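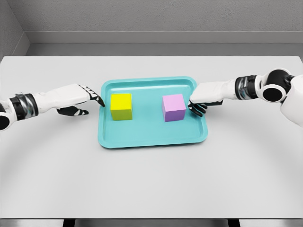

A reader wrote to me that learning words by color is for children, and that an adult should simply read more. I thought about this for two evenings and I want to answer in a few posts.

1/ I came to Clanville with a school certificate in English and could not buy a pillowcase. I knew "nevertheless". I did not know "pillowcase".

2/ So I began a list of the words I needed in the day and did not have. It is now 2,398 words long. Most of them are small things from kitchens, buses and the post office.

3/ Colors were the worst. In my language one word covers what people here call pink, lilac and mauve. In the paint shop on Escobar Street I asked for the first and came home with the third.

4/ My method is simple. I put two colors side by side and I say aloud how one differs from the other. Yellow and pink is too easy, but it is a good start. Then lilac and lavender. Then turquoise and aqua, where I am still slow.

5/ About reading more: I do read. Last winter I finished a novel of almost 66 chapters (the last one is a letter, I am not sure it counts). It had "crimson" many times. I have never needed to say crimson to anyone.

6/ The Drornell word cards have 1,997 entries, and I don't find "beige" among them. If you know a better set, please write me. I don't want an app.

7/ One thing that helped: the label on the Drakov paint cans gives the color name in four languages. I copied all of them in my notebook while the shop was quiet, between two and three in the afternoon.

8/ Somebody asked if I translate in my head. With numbers, yes, always. With colors less than before. In September I said "teal" without preparing it and the other person only nodded and continued.

9/ Next I will write about the words for cloth, because I mix up linen and cotton on the telephone. Corrections of my English are welcome under any post.

Contact | © Small Words Notebook | Back to top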